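Stikia: rendered countertop scenes for testing grasp planners

Maintained by Eglė Petrauskas. Read the limits before you read the numbers.
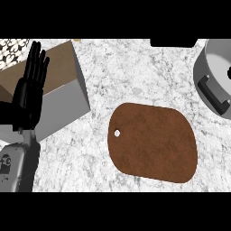

What this is

Stikia is a scene set plus a small evaluation tool. It loads a simulated kitchen counter, puts a robot hand at a start pose, and asks your planner for a path to a named object. The marble counter with the cutting board, the box and the cooking pot is the scene most people run first, and the one I trust least. Planners get tuned on it until they look good.

The tool was split out of Trosdale, our older control stack, after it became clear that the tests and the controller were sharing code. A planner that is checked with its own collision routine will pass. We had that problem for longer than I would like to admit.

What is in the release

12 scene files, all countertops
2 planner adapters (Apaza and a plain sampling planner)
3 scoring scripts: reach, clearance, segmentation
A replay tool for looking at failed runs

No trained weights are included. If you found weights with our name on them, they came from somewhere else.

Running it

Install the package in a clean environment. Mixing it with an existing Trosdale install breaks the config loader, and the error message will blame the scene file.

stikia run --scene marble_board --planner apaza --target board
stikia score --runs out/ --metric clearance
stikia replay --run out/last

Add --seed to fix the start pose. Scores without a seed are not comparable, and I will close issues that compare them.

What the scores mean

Reach says the hand got to the pose the planner asked for. It says nothing about whether that pose was any use. Clearance is the smallest distance between hand and clutter along the path, taken from the full scene geometry. Segmentation compares your mask with the renderer's own labels.

The segmentation score is the one people quote, and it is the softest. The labels are perfect by construction. The hole in the cutting board counts as counter, so a model that fills it in loses a little, but not enough to show up in the average. Look at the masks yourself. Pay attention to places where the hand covers part of the box, and to objects that are only partly in view, like the pot. A high average can hide bad masks in both.

Known problems

Marble texture is the same file in every marble scene. Models learn it.
Contact is simplified. Do not report grasp success from this tool.
Clearance is wrong for paths that start in contact. There are 2 open issues on this and no fix yet.
The Apaza adapter drops the last waypoint when the path is very short.

Claims we do not make

We have not shown that a good score here predicts anything on hardware. Tultberg ran a comparison on their own arm and was kind about the result, but the sample was small and they picked the objects. If you have a better comparison, send it, including the runs that failed.

Changes

Tuesday, January 24, 2023: scoring scripts moved out of the planner package. Older clearance scores should be thrown away. The next release is planned for March and will replace the contact check.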